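Diary > 2020 > Kitchen table

Print this page | E-mail this page

Last updated: 9 Jun 2020

Up too early again and could not get back to sleep, so I read the Leclerc booklet over coffee. It came with the flour, and I have had it on the counter all week, meaning to throw it out. It claims that a breakfast table "sets the temper of the household." I have lived in four households and I doubt any of them had a temper that could be traced to the table. My mother ate standing at the sink and she was the most even person I ever met.

Still, Regula swears by this stuff. Regula Koller has the apartment upstairs and has been laying a proper breakfast since January: plates, fruit, bread in its place, no phones. She says she eats less and enjoys it more. I asked how she knew she ate less and she said she could feel it. I can feel all kinds of things. I felt sure in March that I was getting taller.

Anyway I said I would try it, mostly so that she would stop bringing it up on the stairs. I bought the pastry from the Verklow bakery, the one past the underpass, where they now want you to wait on a painted square and point. A croissant and one of those long ridged rolls. The woman said the roll was made with saffron. At that price I would be surprised if it had been in the same building as saffron. It tasted like a roll, a bit sweet at the ends. I ate half and wrapped the rest.

The booklet's rule is that bread goes on a plate and fruit goes in a basket, and the two should stay apart because the fruit "lends its moisture." I want to know how much moisture a whole apple with its skin on can lend to anything from a foot away. If fruit did that, every grocery store would be a swamp. The plate I can see the sense in, for crumbs. The basket I am less sure about. A wicker basket catches dirt in the weave and then you have to clean it with a toothbrush, and I already have a toothbrush I am supposed to be using on the tile.

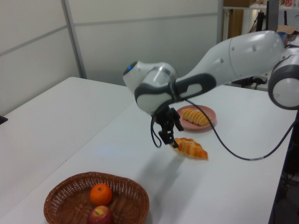 And a croissant is an awkward thing to plan around. It sheds the moment you pick it up. Regula says the trick is to lift it from the middle with a light hand, and I suppose that is right as far as it goes, but then you have to bite it, and there is no light way of doing that. I am told people in Skarkerora eat them with a knife and fork. I was told this by my cousin, who also told me that Skarkerora has no pigeons.

What I will admit is that a pink plate helps. I have always said colored dishes were a way of getting people to pay extra, and I still think so, but a plain roll on a pink plate looks like somebody went to some trouble. White on white, I never notice what I am eating. This may be the only true thing in the whole business and the booklet doesn't mention it. It has two pages on napkins.

Weighed myself after, out of spite. Same as last week.

Then the mail came, with the bill from Surkside for the storage unit: 95 for the month, and a note saying it will go up in the fall on account of "improvements." I would like to see one improvement. The light on my row has been out as long as I have had the key. I should empty the place. There is nothing in there but the old bed frame and Dad's boxes, and I know what is in the boxes, which is receipts. I have said this before in here, I think more than once.

Called the landlord about the kitchen tap. He says Thursday's man is now somebody else's man and he will ring me back. No ring by supper.

Supper was the other half of the roll with soup. It had gone tough by then, in its paper, well away from any fruit, so I would like to hear what the booklet has to say about that. Regula knocked around eight to ask how the breakfast went. I told her it was fine. She looked so pleased that I said I might do it again tomorrow, and now I suppose I have to, and all there is left is the heel of the rye and one egg.

Need: butter, dish soap, bulb for the hall. Ask at Surkside about the light.

Print this page | E-mail this page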